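November 20, 2023

Mix notebook, Tistier debut album

Third pass on the Vunudlow masters. The label sheet calls it "warm, tape-sourced." I have my doubts. Track 4 has no hiss under the intro, and the low end below 80 Hz is as tidy as any plug-in would leave it. The June single sounded rougher and better to me.

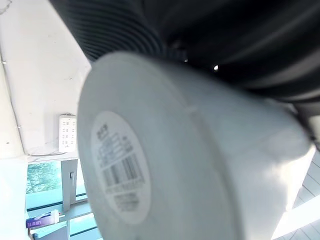 Sequence and levels

The running order is now 13 tracks, with the interlude back in. Can't see what it adds. It runs 56 seconds and kills the jump from "Flerkton" into the closer. Vocals sit too far forward on both. Pulled them down a hair and saved as session 1155, old version kept. 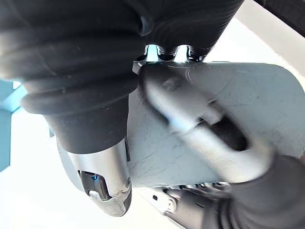 Dissanayake wrote back that the interlude stays, and that the vocal is meant to be "uncomfortably close." Fine, but close and harsh are different problems, and I still hear harsh on every "s" in the second verse. Will try a gentler de-esser and send both without saying which is which.

To do: check the closer in mono, ask Vunudlow for the tape transfers if there are any.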